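Re: [holub-users] grid registration drifts on the wrist cameras
From: Flurina Prantl

Engelbert Hofstetter wrote:
> We're getting good tape corners from the head view but the wrist views
> jump by a whole cell now and then. Is anyone else fitting the lattice
> separately for each camera? And do you keep wrist frames where there's
> nothing but tape?

Hi Engelbert, and hello to everyone who has joined since January,

Yes to both, and you have my sympathy! Gertraud and I went around in circles on this with the drink-making task before we settled on the approach that's now in the Holub branch. The head camera is the easy one, as you say, and we let it own the cell labels.
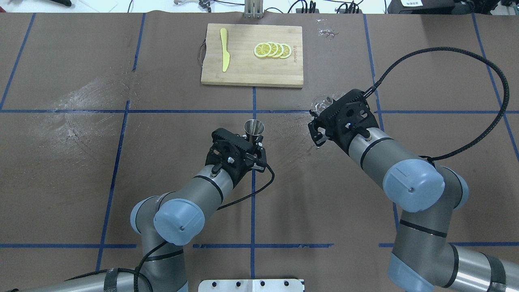

Head view, jigger in the left gripper and glass in the right.

A wrist view has no such luxury. If all you have is one crossing, every cell looks like its neighbour, and the fit will happily slide over by one. So we stopped asking it for a label at all. The wrist fit gives an offset from the nearest crossing, and the label comes from the arm's forward kinematics plus the head view.

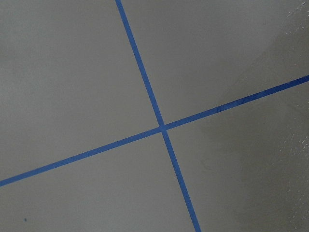

One crossing, with the darker shading to the right.

Shading was our other headache – the colour threshold was tuned on evenly lit tape and dropped pixels wherever the blue went navy. We moved to hue with a very loose brightness limit, then a line fit with a minimum support of 40 pixels. It's a bit slower, but I've stopped fiddling with it, which says something.
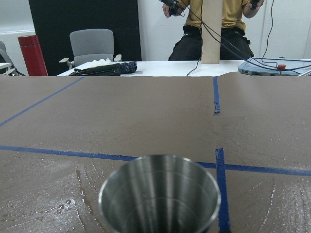 Clutter needs its own step. We mask anything above the table plane before the line fit, otherwise a shiny rim gives you a lovely strong edge in exactly the wrong spot. Leonie also wrote a check that throws out segments beyond the far edge of the work surface, and I'd merge that first if you only have time for one thing.

As for tape-only frames, please keep them! They're my favourite regression set. We have 216 of them in the test folder, and 9 still fail on the current build, mostly on short segments near a corner.

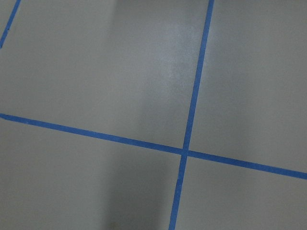
Crossing plus a short strip at upper left.

With a second parallel line in view you also get the spacing, so set use_spacing to true and let it correct the scale. I leave it false by default.

Send me your config if it still jumps and I'll gladly run it against our set – mornings are best for me, before the arms are booked.

Warmly,
Flurina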